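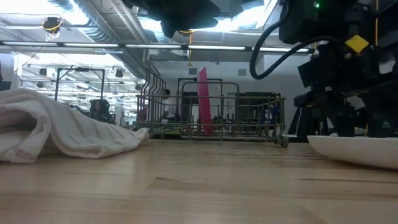 4 min read

3.2 Why people keep a towel they don't like

I went into this part of the study expecting to write about washing machines. Most of the earlier work on household linen is about washing — how hot, how often, how much soap — and I'd planned our diary around that. Then the Istberg households started filling it in, and what they wanted to talk about was throwing things out.

We had 21 homes keep a kitchen linen diary for 5 weeks, which gave us a little over 500 entries. I read every one of them, some twice. The word that kept coming up was "still." It still dries. It's still fine for the floor. People moved a towel down through the house one job at a time, from dishes to hands to spills to the garage, and hardly anyone wrote down a day when it went in the trash.

Figure 2. A striped kitchen towel left on a wooden tabletop.

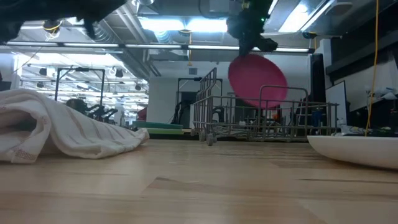
Only 4 homes had any kind of rule for this, and I loved those diaries (one family in Grosley cuts off a corner each time a towel drops a level!). Everybody else went by feel. Softness came up a lot, and so did smell, but stains barely mattered once a towel had left the dish pile.

I should say that our diary form, which we borrowed from the Stokus survey, only had one box for "use." That was a mistake on my part. Plenty of people squeezed two or three uses into it, and I coded the first one they wrote, so the numbers in Table 3 probably make dish drying look more common than it was.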